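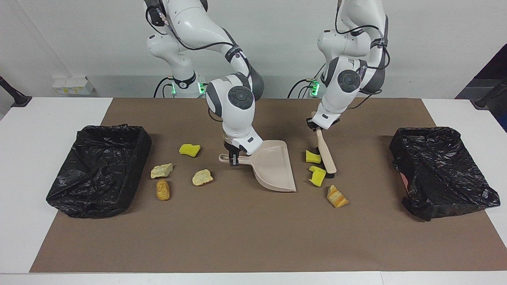
Derek says I should quit reading my blood pressure cuff like a horoscope and just go for a walk, and he's probably right, but I wrote down this morning's numbers anyway.

2026-06-09

So – day 19 without the afternoon soda. I thought the headaches would be gone by now and they mostly are, except around three o'clock, when I still want to bite somebody. Walked the Flutbridge loop before breakfast, 20 minutes, and my knee only complained on the hill. Resting pulse was 73 when I got back and sat down!

The nurse at Tindall wants me to write down salt as well as sugar, so I've been reading labels. Do you know what's in canned soup? One can, 1,405 milligrams, and I used to eat the whole thing with crackers and call it a light lunch. I stood there in the kitchen feeling a bit cheated. Made lentils with cumin and lemon for supper and they were fine, a little dull. More lemon tomorrow.

I'm still on the small dose until my November checkup and I'm not messing with that on my own. But I'd like to walk in there sleeping better and with looser pants, and the pants part is coming along.

Bed by ten tonight – I mean it this time.

Search this diary Go

3 comments

Ginier: Try smoked paprika in the lentils, you won't miss the salt.

Derek Ellwood: Were you in bed by ten?

Fotden: My knee hates that hill too. Go around by the school.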